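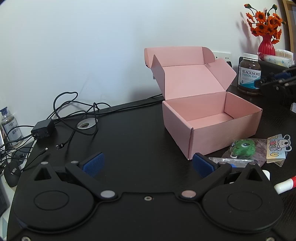

26 July 2020

Up at eight, at the desk by nine. The goal for the weekend was 70 good recordings of the packing task and I have 41 as of tonight, so I am behind, but less behind than I was on Friday.

The task is the one we agreed on in June. Pick up the small item in the plastic bag, put it in the mailer box, close the lid. Tae-yang wanted to do three items from the start and I talked him down to one. I still think that was right. With one item I can get through a recording in under a minute when nothing goes wrong, and we need 200 between the two of us before Eklund will let us have time on the arm. He has said this in every meeting, and he said it again in Thursday's call, looking at me.

First hour was wasted. I did 11 recordings and then checked them on the laptop and in most of them I had started moving before the beep. Those don't count. Deleted them and started over with a note taped to the wall that says WAIT.

After that it went better. What I have learned about using the gripper by hand:

Slow down before closing. If I come in fast the bag slides away from the pads and I end up chasing it across the desk.

Grab the bag by the flat part at the top. Grabbing the toy through the plastic works too but then it hangs crooked and catches on the wall of the box.

The lid is the hard part. I have been pushing it over from behind with the outside of one jaw. Tae-yang pinches the edge and pulls it over. We should be doing it the same way or the model is going to learn something halfway between, and I can't picture that closing a box. Wrote to him about it at lunch. He said his way is better. I said send me ten of yours and I'll look.

He sent six. His way is better. The lid comes down in one movement, and with mine there's always a second push. So I am switching, and the question is whether my 30 from before lunch are any use. I wrote to Eklund to ask and haven't heard back, which is fair on a Sunday. For now I put them in their own folder and I am counting them until somebody tells me not to.

Afternoon was 11 more with the pinch. My wrist hurts. The tool is not heavy but holding it up with the jaws open gets tiring, and I notice I let it sag toward the end of a set. Plan for tomorrow is sets of 4 and then put it down for a while.

Mom called at three to ask if I was eating. Had noodles. Corker called after that about the club demo at Priltthorpe, which is still on, he thinks, but over video. He wants something that "looks like a robot doing something" for the first minute. I told him that right now I am the robot. He didn't laugh. If the arm has learned the task by then we can show that, and if it hasn't we can show the line follower from last year again.

Read half of the Endon notes before dinner, the section on varying the start position. They move the object and the container between every recording, and turn the container too. I have been moving the bag and leaving the box more or less where it was, so that is another thing to fix. I could mark out spots for the box with bits of tape, but the tape would be in view and then the model might go by the tape. I'll just turn it by hand each time and try not to fall into a pattern.

Backed everything up to the shared drive at nine. It took most of an hour — the upload here is terrible — and two files failed and had to go again.

To do tomorrow: ask Tae-yang for the rest of his, charge everything overnight, email Corker a yes or no on the demo, 29 recordings.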